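Section 4. Sharing the lounge with the arm

When Elwood first put Tillex to work in the staff lounge, the evening tidy-up stopped being one person's last chore, and most of us were glad of it. You still have a part to play, though, and it goes more smoothly if you take these steps in order.

1. Walk through the room and ask anyone still sitting down to move to the far tables.
2. Take coats, bags and phones off the seats. Dishes and remotes may stay where they are.
3. On the Kassa panel, choose Lounge, then Evening, and wait for the green light.

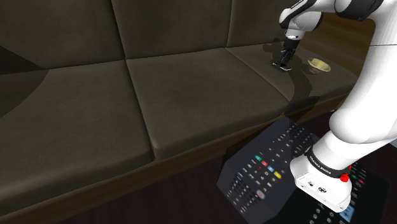 4. Stay outside the floor line until the panel says Finished — even if you only want your cup back.

Note: A pass takes 12 minutes. Please don't feel you must stand and watch it; Merja Toivonen's crew now spends that time on the next day's orders, and they tell us they wouldn't trade back.

Caution: Never reach across a seat while the arm is moving. If something looks wrong, press Stop on the panel and call Lauri Laitinen at extension 1163.

5. Sign the shift sheet, and write down anything you had to pick up yourself.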